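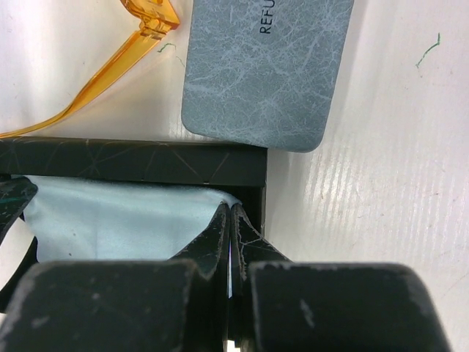 Storing glasses with the cloth in the same case
My glasses live on a white table by the door, and every evening I fold the cloth into the case and every morning it has escaped. The case is the open black box with the faint gold lines, and the light blue cloth sits well enough until one corner bunches up at the side. Then the lid pinches it. Do I fold it smaller, or put it under the glasses? I've owned this pair since July and have already lost 2 cloths.

Kindholm Household Help, 3 replies

Under. Always under.
tidybaloch

Fold it in half, then in half again, lay it flat in the bottom and set the glasses on top. Keep the box away from other fabric, too. Mine spent a week beneath a black thing with blue and white flowers on it, and I blamed the dog. 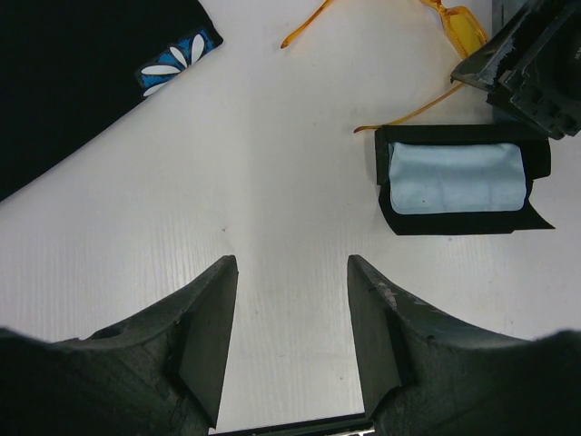 Laiba Yousafzai
Regular contributor, Hurordale · 1536 posts
Nov 30, 2025

Folding is fine, but wash the cloth first. A bit of dish soap, no fabric softener, hang it up. A grubby cloth neatly folded is still going to smear your lenses. I'd also clear a spot on the table and leave it bare, the pale surface shows up crumbs before your glasses find them.

flovamthorpe_200
I use my shirt.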